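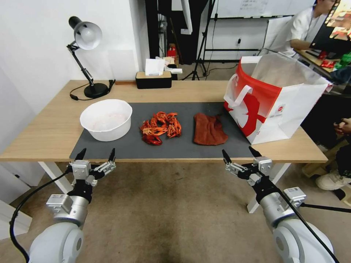
Crayfish summer book gets a second printing

A second printing of The Crayfish Summer is on its way to shops after the first one sold out in under a month, Nevberg Books said this morning. The children's novel, for ages eight to twelve, follows two cousins sent to stay with an aunt by the river who find an old trap, a locked boathouse and a map with half the names rubbed off.

First printing was 1,795 copies. All gone by the middle of April, school orders included. The new run is 2,303, with a corrected map on the inside cover (the weir was on the wrong side of the bridge, as several young readers wrote in to say).
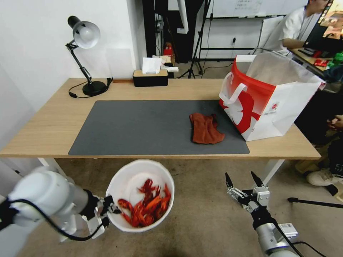 Red and white bag and a desk lamp on the desk.

Shops that already have an order in do not need to send it again. Anyone still waiting should hear by the end of the month. Hurau Library has 2 copies and a waiting list, more on the way.

Reading groups can now ask for the free pack, put together with Pandey Bookshop. It has chapter questions, a blank river map to colour and teh recipe from the last chapter, where the cousins finally cook their catch and the whole street turns up.

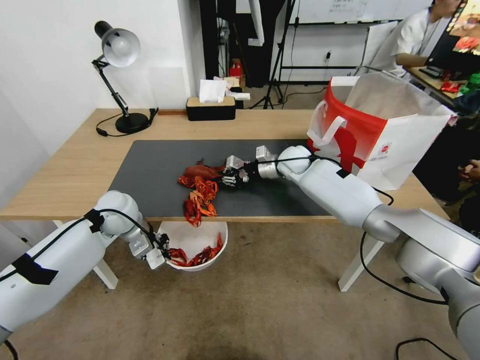

The book is also up for the Umedum Prize, voted for by children in local schools. About 400 have signed up to vote so far, more than last year. Voting is by paper slip, one each, handed in at school or at the library desk. Slips have a tick box for favourite chapter too, and the supper chapter is well ahead, with its tangled red heap of crayfish, legs and claws going everywhere, much like the pile on the grey mat. Winner to be read out at the summer fair.
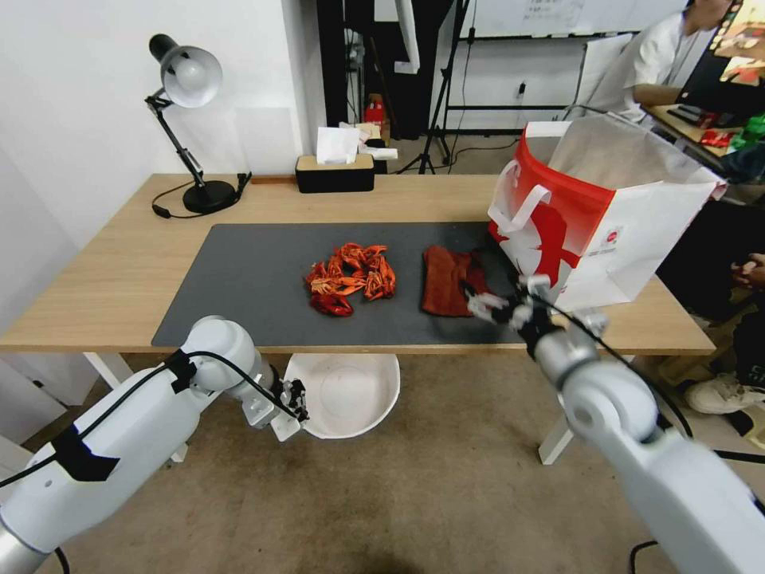

What's next

A sequel is planned, set in winter, same cousins, same aunt, frozen river. No title yet and no cover. Nevberg says the paperback of book one will come first, price to be confimed. An audio version is being recorded now.

Recent items
- Hurau Library story time moves to 10.30am
- Pandey Bookshop: picture book swap returns
- Umedum Prize shortlist in full
- Five river stories for younger readers

Contact the news desk | Copyright Nevberg Books | Back to top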